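Listening on Tape: A Student Report on Cassette Use at Mellero
Submitted August 29, 2023

1. Background

Our group looked at why students are buying cassettes again and how they play them. The Mellero music library keeps a tape collection that was closed to borrowers for years and reopened in December. We used its loan slips, a short survey and a listening test.

2. Method

The survey went out on paper at the library desk and at the Andreadis record shop, which sells used tapes from a rack near the door. We got around 200 forms back. Forms with no answer to the main question were left out.

For the listening test we used two decks, a Jukik portable and an Oteck home deck. Each listener heard the same three songs on both machines through the same headphones. The Oteck was cleaned with alcohol before every session. The Jukik was not, because its head is hard to reach with a swab, and this may have affected the results.

3. Survey results

Most people who filled out the form said they bought tapes at shows, straight from the band. Price came up often. A tape costs less than a record and takes up less room in a bag. Fewer people mentioned sound, and those who did were split. Several owned tapes but had nothing to play them on -- they streamed the album and kept the cassette on a shelf.

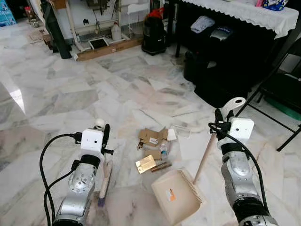

One of the shop's regular customers wrote on the back of a form that we had asked the wrong thing, and that people who make their own mixes should have had a separate question. We agree. Home taping was only covered under "other," and the answers there were too short to sort.

4. Listening test

Listeners preferred the Oteck on all three songs. The main complaint about the Jukik was wobble on long piano notes. Hiss bothered people less than we expected -- two said they liked it.

5. Problems

One tape was chewed up by the Jukik during the first session and had to be replaced with a different pressing. The replacement sounded duller. We kept the scores from both tapes but marked them separately in the appendix.

6. Further work

A second survey should ask about blank tapes, where people find them and what they record. The form is already drafted, and the library has agreed to put it at the desk again.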